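Warness Paired Hand-Held Gripper Set

Equipment page — Demonstration Collection Range

Overview

The Warness Paired Set is a two-handed collection tool for teams that record manipulation examples for learning systems. It consists of two hand-held grippers, two charging cradles, a calibration board and the Golob recording software. The operator holds one gripper in each hand and carries out ordinary tasks. Each gripper records its own view of the work together with the opening of its jaws, and the Golob software joins the two recordings into a single episode.

The set is supplied to research laboratories, contract collection firms and university departments. It may be purchased outright or leased by the month. Orders placed before the end of November are delivered with the current version of Golob and the revised operator handbook.

Product code: WPS-2
Supplied by: Brerkex Equipment Office
Product contact: Valbona Janevski, Collection Equipment

Intended Use

The Paired Set is intended for indoor use on light household and retail objects. Typical episodes include picking, handing over from one gripper to the other, sorting by type, placing in a container, and clearing a surface. It is well suited to homes, offices and shop floors where a fixed robot station cannot be installed.

The equipment is not intended for use with open liquids, food that is out of its packaging, glass under load, or any object heavier than 800 grams. Operators must be adults who have completed the two-hour induction described in the operator handbook.

What Is Supplied

Two hand-held grippers, marked L and R inside the handle
Two charging cradles with power supplies
One calibration board in a padded sleeve
Eight spare finger pads
One set of hex keys
One Golob license, valid for both grippers
One printed operator handbook
One hard carrying case

The object kit is sold separately. See Related Items.

Specifications

Maximum object weight: 800 grams
Recording time on a full charge: 43 minutes
Charging time from empty: 48 minutes
Clear working space required: a table or counter and standing room on at least one side
Jaw type: parallel, trigger operated
Finger pads: soft, replaceable, supplied in pairs
Storage: internal, with transfer by cable through the cradle
Warranty: one year, excluding finger pads

Figures for recording time apply to a new battery at normal room temperature. Customers should expect a gradual reduction over the life of the battery. Replacement batteries are fitted by the Brerkex Equipment Office and are not user-serviceable.

Working With Packaged Goods

Soft packets remain among the most requested categories in customer collection plans. They fold and crumple, and their printed surfaces reflect the ceiling lights in ways that rigid boxes do not. A learning system that has been given only boxes and cups will usually perform poorly on a bag of snacks. Warness therefore recommends that soft packaging be present in every collection plan, in several sizes and with both matte and shiny finishes.

Operators should grip a packet with enough pressure to hold it securely and no more. The pads should meet the packet squarely. When both grippers are in use, each should hold its own packet clear of the table before any transfer or sorting movement begins, so that the start of the movement is easy to identify during labeling.

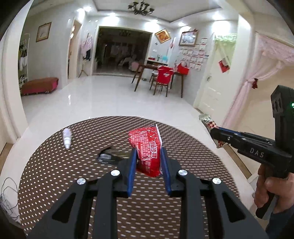
Preparing a Collection Site

A site does not need to be cleared of its usual furniture. Rooms that are lived in or worked in are of more value to a collection plan than bare ones, and the variety of backgrounds should be noted in the site record. The following points should be settled before the first episode.

1. Choose a stable surface that the operator can reach without leaning. Round and rectangular tables are equally acceptable. Record the shape and finish in the site form.

2. Switch on the room lighting that will be used for the whole session. Shiny floors and polished tables are permitted, but the lighting should not be changed between the calibration and the final episode.

3. Obtain written consent from the occupant. The consent form in the handbook covers personal items and wall displays that may come into view. Papers showing names or addresses should be turned over or taken down.

4. Place the calibration board flat on the surface and follow the prompts in Golob. Both grippers must be calibrated together, even when the plan calls for only one.

5. Record a short test episode and review it on the laptop. Check that both views are sharp at the fingertips and that the opening and closing of the jaws is shown on the timeline.

Recording an Episode

Each episode begins and ends with both jaws open. The operator states the task in a few words, starts the recording with the button on the right-hand gripper, and carries out the task at a natural pace. Hurried work is the most common cause of rejected episodes, followed by long pauses in mid-task.

Warness advises a block of 40 episodes per task and site, after which the objects should be changed or moved to a different arrangement. An operator should rest between blocks. The grippers are balanced for comfort, but extended use with the arms raised is tiring and leads to unsteady recordings.

If an object is dropped, the operator should pick it up and complete the task where it is practical to do so. Episodes of this kind are marked "recovered" in Golob and kept in a separate folder. Many customers have asked for them specifically, and they should not be deleted at the site.

File Output and Labeling

Golob writes one folder per episode. Each folder contains the left view, the right view, the jaw readings, the estimated path of each gripper and a plain text task note. Folders are named by site code, operator code and episode number. Operator names are never written to the folder.

Labeling may be carried out in Golob or in the customer's own software. The built-in labels cover approach, contact, lift, transfer, place and release. Additional labels can be created by an administrator and are then available to every user on the same license.

Care and Maintenance

Wipe the finger pads with a damp cloth at the end of each session and allow them to dry before the case is closed. Pads that have become smooth or torn must be replaced in pairs. Check the pivot screws in the linkages weekly with the hex key supplied; they should be firm but should not prevent the jaws from closing freely. Do not apply oil to the linkages.

The grippers should be stored in the carrying case with the jaws slightly open. Long storage with the jaws closed will mark the pads and may affect the jaw readings until the next calibration.

Related Items

Wivetti Object Kit: a boxed selection of household and retail objects, including soft packets, small bottles, tubes and cartons. Empty packaging is supplied flat and is filled by the customer.

Wivetti Refill Pack: replacement packets for the Object Kit. Shiny wrappers wear quickly in repeated handling and should be renewed when the print begins to flake.

Finger Pads, pack of eight: for use with the Paired Set only.

Extended Handbook: includes blank site forms, consent forms and a suggested induction timetable for new operators.

Ordering and Support

Quotations for purchase or lease are issued by the Brerkex Equipment Office. Please state the number of sets required, the country of use and whether induction is to be held at your premises. Universities should include a department order number.

Technical questions about calibration, file output or labeling should be addressed to Valbona Janevski, Collection Equipment, with the serial numbers of both grippers. Sets returned for repair must be sent complete with both grippers and the calibration board — a single gripper cannot be recalibrated on its own.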